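Visual Communication for Small Organizations
Session 4: Display lettering and reading distance
Instructor: Telma Garrido
September 28, 2022

Before class, read Heitmann, chapter 2 (course pack). Bring a ruler and the Badley flyer from last week.

Review from Session 3

We said that a sign has two jobs: being noticed and being read. Color and size do most of the first job. Letter shape, spacing and contrast do most of the second. Several of the flyers turned in last week were easy to notice and hard to read, usually on account of tight spacing.

Contrast

Contrast means the difference in lightness between the letters and what is behind them. Two strong colors can still have weak contrast. Red on medium green is the usual case. To check your own work, photocopy it in black and white. If the words fade into the background, change one of the two colors.

Pale and bright letters hold up well on a dark ground. If you use several colors in one word, keep them close to each other in lightness, or the darkest letter will drop out and the word will seem to have a gap.
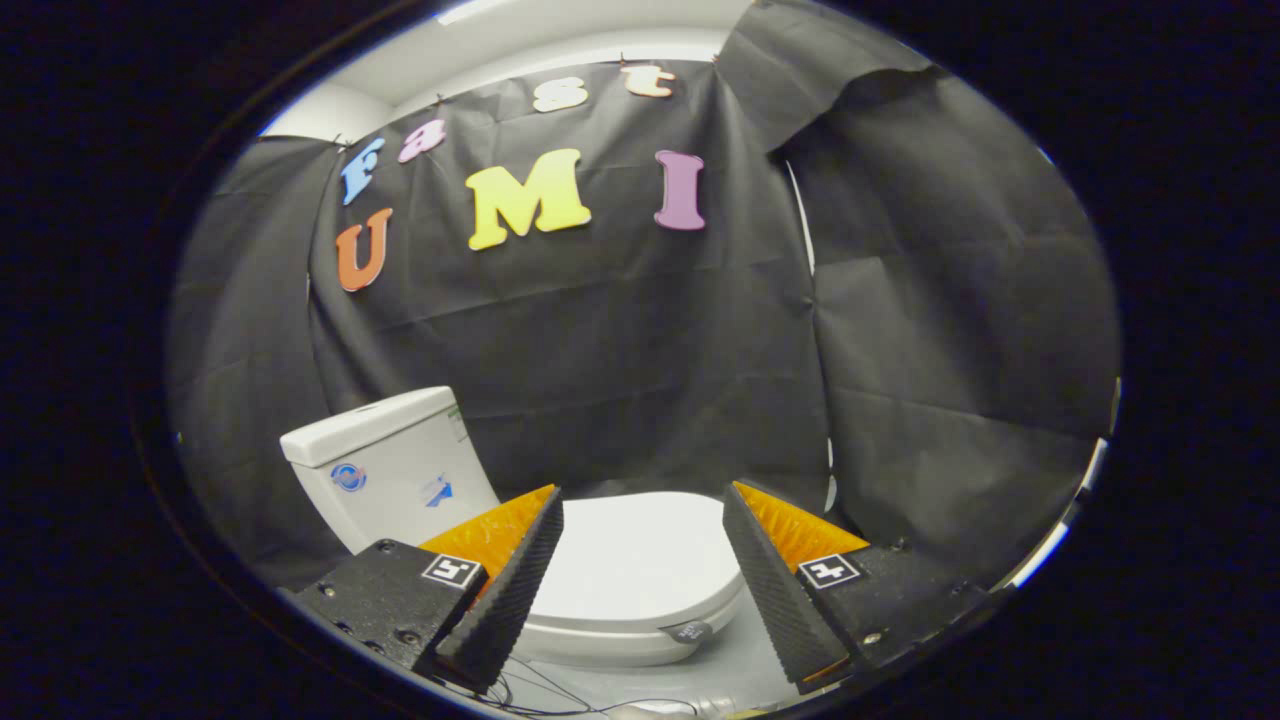
Capitals and lowercase

Words in lowercase have more varied outlines than words in capitals. Heitmann argues that this helps at a distance. Other writers say the effect is small and that familiarity matters more. For this course, use capitals for one or two words at most, and a capital plus lowercase for anything longer.

Spacing

Letters made by hand or cut from sheet material have to be spaced by eye. Equal measured gaps look uneven. Two straight sides (H next to I) need the most room. Two round sides (O next to C) need less. An open pair such as L and T may need to be moved almost together. Set out the whole word before fixing any letter down, then step back and look at it from the door.

Case: the Jidmont library sale

In June the library at Jidmont put up two signs for its book sale. The first had 18 words in thin script. The second had three words in heavy lowercase. Staff asked visitors at the desk which sign they had seen. Of the 20 people who answered, 11 named the second sign only. The sample is small and the signs hung in different places, so treat the result with care. We will talk about how the test could have been set up better.

Assignment for Session 5

Letter one short word, by hand or from cut paper. Make it twice, once with measured gaps and once spaced by eye. Write half a page comparing the two. Farías and Brusano sections hand in on paper; everyone else may upload.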